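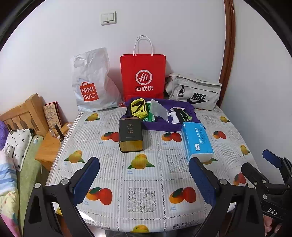
The table by the light switch, before supper.

Wiremu Ormsby did not believe in systems, and he believed in his brother-in-law's systems least of all.

"Everything goes on the table first," Lachlan Kerslake said. "Then it gets sorted. Then we pack."

"Into what?"

"Into the purple one."

Wiremu looked at the purple one. It was already full, and as far as he could tell it had been full since April. Something yellow and mesh stuck up at one end. A pouch had slumped over a green-and-white package, and he did not feel like finding out what was under the pouch.

"The purple one is packed," he said.

"The purple one is staging."

Lachlan had picked up that word at Bulleck, where he had spent 12 years moving other people's freight and had come home talking like a loading dock. The bus to Plarndale left at six. Wiremu had made the trip with one bag his whole life and had never once arrived without his socks.

"And the ones in back?"

"Red is food. Nike is mine."

"And the white one?"

Lachlan studied the Miniso bag leaning on the wall. He took his time. "Overflow," he said.

"Overflow from staging."

"If you like."

Wiremu pulled out a chair and sat. He had nothing against the red bag. It had handles and it stood up by itself, which was more than he could say for the plastic one. But he had watched his sister iron that tablecloth, and now it was a warehouse, and she would want it back by supper.

"What's in the tin?" he asked.

"Don't open the tin."

"Is the tin going?"

"The tin is under review."

He opened the tin – of course he did – and shut it again, and decided he would be carrying his own bag to the bus.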